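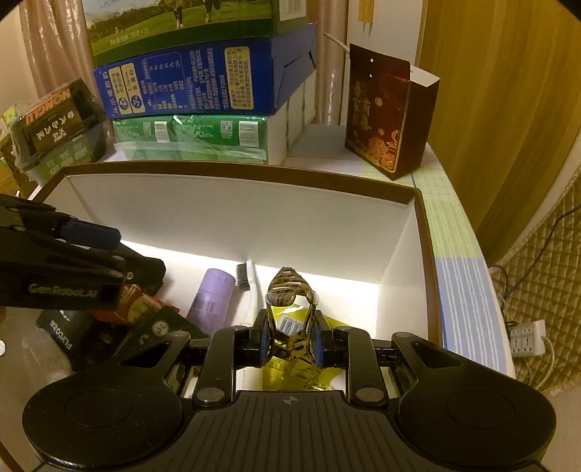

Florach is moving ahead with its first full equipment plan for robot training, and the company is putting its money into hand-held grippers before it buys a single new arm. The plan covers purchases through December and gives the home-goods team the tools it has been asking for since the project began. The work itself is small and fiddly. A pair of folded tortoiseshell eyeglasses has to be held between two fingers over an open box that already has a toothbrush, a lavender container and a crumpled plastic package in it, and every one of those items asks something different of the gripper. The team is thrilled to be taking on more of this kind of work, and to have a budget that fits it!

2024-04-25 -- Florach, which develops software for robots that tidy, sort and pack everyday household items, announced today that it has approved spending on 16 additional hand-held grippers, along with spare finger pads, cables, storage cases and a second set of work surfaces. The grippers will be shared between the company's main workshop and its smaller site in Nustau.

The decision follows a long look at how the first round of equipment was used. Florach had planned to buy arms early and add hand-held tools later. After several months the order was turned around. People using hand-held grippers were able to set up in a bedroom, a kitchen or a corner of the office within minutes, and the arms already on site were often waiting for a free table. In its last planning period the team logged 1241 sessions with hand-held tools, and requests for gripper time still ran well ahead of what was on the shelf.

"We kept writing down the same thing in our weekly notes -- more grippers, more pads, more charging space," the company said in a statement. "It's a real pleasure to be able to say yes to all of it at once. We have people here who get excited about eyeglasses and toothbrushes, and now they won't have to wait their turn."

How the budget is split

The largest share goes to the grippers. A smaller part has been set aside for wear and tear, an item that was missing from the first budget and caused some headaches. Finger pads wear down, screws need replacing and cables get stepped on. Florach will now keep a stock of spare parts at each site and review it once a month.

Another part of the plan pays for things to pick up. The team expects to buy some 800 household items in the coming period, from cartons and gift bags to toiletries and small boxes. They will be bought in ordinary stores and replaced when they get too crushed or worn to be useful. Glasses and other easily scratched items have their own line in the budget.

Storage turned out to need more money than anyone had guessed. Hovetti, a shelving and workshop supplier, will fit out both sites with open racks and labeled bins. The racks can be moved by two people and will be delivered ahead of the grippers.

Ostapchuk, an equipment planning firm, helped Florach compare the cost of buying with the cost of renting. Renting came out ahead for the arms, which are needed in bursts. Buying made more sense for the hand-held tools, which are out nearly every working day.

What comes next

The first grippers will go to the main workshop, where they will be checked and matched with existing tools before they are put to use. Nustau receives its share after that. A short training guide is being written for new users, with sections on grip strength, thin objects and crowded boxes. It has 102 pages in its current draft, and the team is cheerfully trying to cut it down.

A decision on further arms will be made in December, when Florach has a clearer idea of how many it can keep busy. Suppliers who would like to be considered are welcome to write to the purchasing desk before then.

About Florach

Florach builds software that helps robots handle common objects in homes and small shops. It works from a main workshop and a second site in Nustau.

Home | News | Projects | Purchasing | Contact

Recent releases
Florach opens second site in Nustau
Hovetti to supply movable racks for workshops
Renting or buying: notes from our first equipment review
New work surfaces on order for the home-goods team

This site uses cookies to remember your settings and count visits. By continuing to browse, you agree to their use. Accept | Manage settings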